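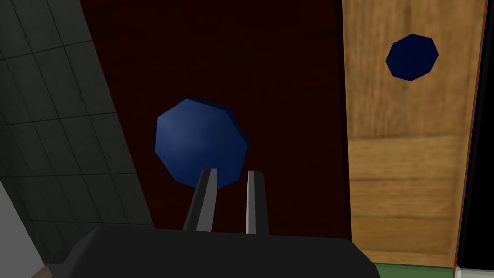

Blue octagonal object at the gripper tips, simulated view

From: Borghild Nordin
To: bathroom-refit list
Date: 2026-08-28
Re: Tile adhesive on painted plaster, and grout width

On the Mondmont thread, Lục wrote:

> The wall in the back bathroom is gypsum plaster with two coats of vinyl
> matt on it. The paint is sound when I scratch it. Can I key the surface
> with coarse paper and tile straight on, or does it all have to come off?
> Tiles are porcelain, dark, 8 mm thick. I was going to use the ready-mixed
> tub adhesive because I already have 2 of them. Also, what do people do
> where the tile meets a timber window frame?

Taking these in order.

1. Paint
Take it off. The adhesive bonds to the paint, and the paint is then the only thing holding the tile to the wall. A scratch test shows that the paint resists a fingernail and tells you very little about how it behaves under load after a few months of steam. I tiled over sound emulsion in the Ploltilstead flat and lost a section above the bath the following November. The backs of the tiles came away with clean adhesive and a full skin of paint on it.

Steam and a wide scraper will shift most of it, but go lightly, as it is easy to soften the plaster behind. If the skim comes off in patches, you are better off overboarding with cement board.

2. Weight
Bare gypsum plaster is usually given a limit of 20 kg per square metre, adhesive and grout included. Porcelain at 8 mm will use up nearly all of that. Weigh one tile, work out the area, and add 2 to 4 kg per square metre for adhesive and grout. If the total is over, use board, fixed mechanically to the studs or masonry.

3. Adhesive
Keep the tubs for another job. Ready-mixed dispersion adhesive dries by losing water, and porcelain lets almost none through. Use a bagged cement-based one with added polymer. Prime the plaster first with an acrylic primer, not PVA.

4. Junction with timber
Leave a gap and fill it with silicone. Grout will crack there, because the timber moves with the seasons and the tile does not. I leave 3 mm on a painted frame and 5 mm on bare or oiled wood. Mask both sides, and seal the end of any groove in the moulding before you start – silicone that runs into a groove is very hard to remove cleanly.
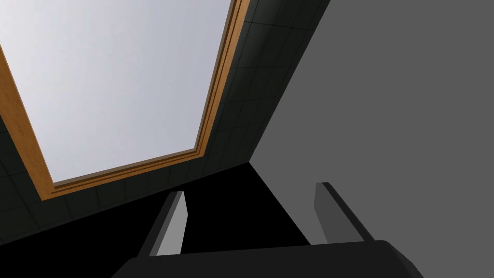 5. Grout width
For rectified tiles 2 mm is enough, otherwise 3 mm. Dark grout on dark tiles shows limescale sooner than mid grey does. The Tromaletti sample card is fairly close to the cured colour, though mine dried a shade lighter.

Borghild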